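Hats. Finally doing the hats.

Posting fast, it's Friday and I have to leave for work in a bit, but I said I'd write up the closet thing as I go so here goes. Shoes were last week. Scarves I gave up on (sorry Salamatu, I know you asked). Today it's anything that goes on a head.

Started with the desk because that's where they all end up. Door, chair, desk. Every time. I don't even own a hat rack. Had one, the screws came out of the wall in March and took a chunk of paint along, and it's been in the hall leaning on stuff ever since. Till keeps saying he'll bring his drill over. Till, if you read this, the drill.

So. The pile. 27 hats and caps, I counted, and I'm not proud. Rule was three piles: keep, wash, give away. Wash is the biggest by a mile. Most of the wool ones went right into the give away bag, they itch and I've always known they itch. Two straw ones are cracked at the crown, out. A gray thing with ear flaps that I think belongs to Noémie?? Come get it.

Then the yellow one.

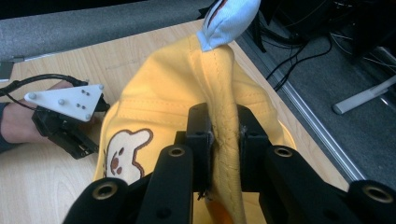

Photo: Nii Darko

Mustard yellow, soft cotton, little cartoon animal on the front with a white face and brown ears. Bear? Noémie says bear. Vlasta says hamster and won't budge. I got it at the Amoah sale years ago, paid next to nothing, and it has been sat on, packed under boots, left in a car all summer. Creased all over the crown as you'd expect. Keep pile, no discussion.

What I do with soft caps now, after ruining a good one in the machine: sink, lukewarm water, a bit of mild soap, old toothbrush along the stitching and the sweatband. Don't scrub the print. Rinse till the water's clear, press it in a towel, no wringing. Then over a bowl to dry so the crown comes back up. I used to stuff them with newspaper and got gray smudges inside teh lining, so bowl. Mixing bowl is about right for my head, yours may vary.

For storing, I tried the stacking thing, one inside the other, brims all the same way. Works fine for caps with a bit of stiffness. The floppy ones just slump and you get that fold down the middle again. Those are going in the shallow Wullico box, one layer, lid off. It was meant for sweaters but the sweaters can wait.

Still to do: bag to the thrift store before they close, wash pile (ugh), find the wall plugs for the rack. And there's a drawer of gloves I havent even opened. Probaly next week, unless Till turns up with the drill first, then it's the rack.

Ok, shoes on, gone.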